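Givthorpe Shared Kitchen — progress report to the Wudine fund

Prepared by Tamara Kravchuk

The breakfast counter is set up, and we love it! Your grant of $3,208 covered the marble-patterned top and the mosaic backsplash, with $324 left for small items. The toaster oven and the two-slot toaster share one end, and the jars stand along the back. 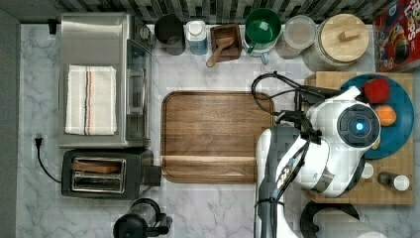

Page last changed: June 5, 2019

Taner Baysal wants the big wooden tray to stay out for serving, and I agree. The French press is a favorite already — 12 residents have asked to use the counter before work.

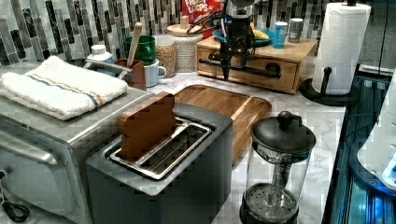 Still to do: label the jars, hang 2 hooks for dish towels and find the cereal a proper shelf. Leonardo Serra will price the shelf before our September report.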